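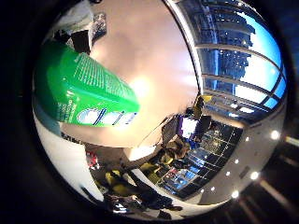

Caixa verde com texto impresso em branco.

Perguntas frequentes – Murnano, visualização em parede de ecrãs

O que é o Murnano?
O Murnano é o software da Varketell que distribui uma única imagem por vários projetores ou monitores. Corre em estações de trabalho com Linux ou Windows e trata do alinhamento, da fusão de bordas e da sincronização entre saídas.

Quantas saídas posso ligar?
A licença base cobre 17 saídas. Para instalações maiores é preciso a licença Brurell, que vai até 50.

Preciso de uma placa gráfica específica?
Precisa de uma placa profissional com sincronização por hardware. Com placas de consumo o programa arranca, mas o bloqueio de fotogramas fica desativado e pode notar cortes em cenas com movimento rápido. 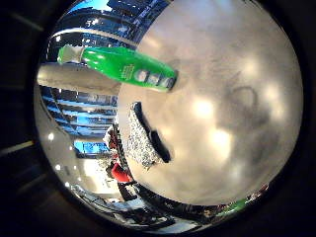 Como faço a calibração?
Abra o assistente, escolha a disposição dos ecrãs e siga os passos. O perfil fica guardado na pasta do projeto – convém copiá-lo antes de atualizar o controlador gráfico. Em superfícies curvas, use a grelha densa, com 400 pontos por projetor.

A imagem aparece deslocada num dos ecrãs. O que faço?
Confirme se a resolução é a mesma em todas as saídas e se a compensação de moldura está ligada só nos monitores. Se o desvio continuar, apague o perfil e repita a calibração.

Posso usar o Murnano com o Wan?
Sim, a partir da versão 2. O módulo Wan envia a sessão para um posto remoto, com rato e teclado. O som ainda não é transmitido.

A licença pode mudar de máquina?
Pode. Desative-a na máquina antiga, no menu Ajuda, e introduza o código na nova.

Há formação?
A próxima sessão é em outubro, em linha, com Zeyu Xie. As inscrições fazem-se na área de cliente.

Como contacto o suporte?
Abra um pedido na área de cliente e junte o ficheiro de registo e o modelo da placa gráfica.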